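Laundry-folding kit review - where things stand
To: Marcela Beneš
From: Chie Kubo
Wed 2 July

Hi Marcela,

You asked for something you could read over one coffee, so I'll try to keep this short (no promises). It covers the Lirkosen two-arm kit, the one Suvarent wants to sell us with the folding software included.

What we've done so far

Svetozár and I got the kit bolted together near the start of June. The hardware manual is really good! The software manual is not, and we lost most of a week to a license file that wanted a different computer name. Support did sort it out, and Anežka there was lovely on the phone, but I'd want that fixed before we hand one of these to a customer.

Since then we've logged 247 runs. Most of them use the soft stuff people will throw at it first - T-shirts, cleaning cloths, hand towels. We run them on the marbled mat with the little three-tier shelf at the back and the mesh basket in the corner, and we keep that layout the same from one day to the next so the numbers mean something. 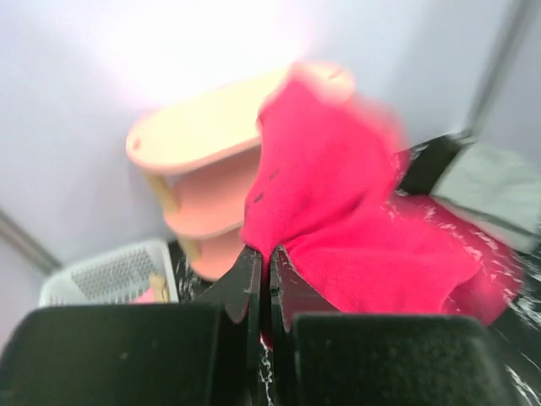 Of those runs, 215 finished without one of us stepping in. I'm happy with that for a first month, though please don't quote it to the board as a folding score. "Finished" only means the arms got to the end of the routine and went home. Some of the folds are lovely and some look like my nephew did them. Sabina is going through the recordings now and grading each fold, and I'd like to wait for her before we say anything about quality.

The grip itself is the part I like best. Thin cotton was my big worry going in, and it's been less trouble than the thick towels, which tend to slide out when the corner is doubled over. We've ordered a set of the softer finger pads from Genen to see if that helps. The cables are my main gripe. They hang in big loops along the arms and I'm forever checking that one isn't going to catch. A few clips in the box would go a long way.

Money

We've spent 600 dollars of the extras budget so far, nearly all of it on spare pads and a second mat. I don't expect to ask for more before the trial ends, unless you want us to try the Štěpánek grippers too. Svetozár does. I'm on the fence.

What's left to do

1. Finish the T-shirt runs, starting from a crumpled shirt with both arms working. There are nine sessions left on the plan and I think we can get through them by the end of the month.

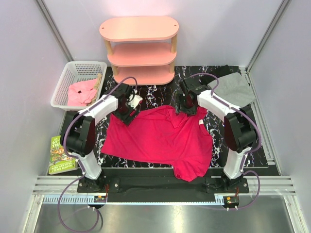 2. Get Sabina's grades into the spreadsheet and send you the real quality numbers.

3. Repeat the towel runs with the Genen pads once they arrive.

4. Ask Suvarent what the support plan costs after the first year. I've asked twice and got a brochure both times, so if you have a contact higher up, please use it.

Could you let me know about the Štěpánek question before we place the next order? I'm at my desk most mornings if it's easier to talk it through.

Chie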